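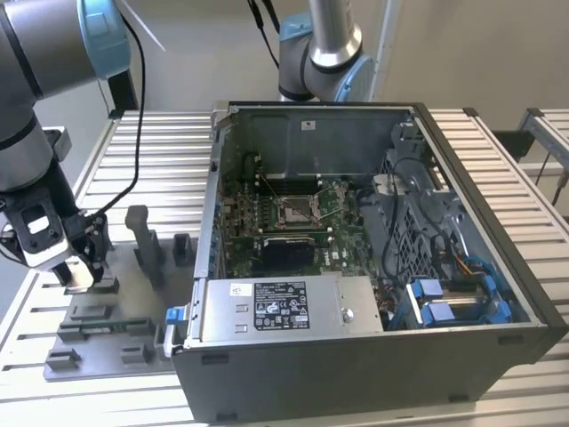

Porier's Old Tower: The Gallery
Posted by Danica Skála, November 5, 2022

Every office has one computer that outlives the people who ordered it. Ours did the Porier accounts, 3,105 invoices by Musa's reckoning, and complained about most of them. Before it goes to Robles for parts we took the side panel off and paid our respects.

The board — Green, in the old style, with black memory slots and a CPU socket that has its bracket and lever but no processor. Insert your own joke about management.

The power supply — A silver box with a black label on top, all white print and certification symbols. Tatiana read the whole thing and has asked for her evening back.

The drives — Two of them in blue caddies, easily the most cheerful thing in the case. They get wiped before they go anywhere, Vojtěch.

The cage — Gray metal with hexagonal mesh, and black cables threaded through it by someone who was paid by the curve.

Robles has offered $10 for the lot. Vendula is holding out for more.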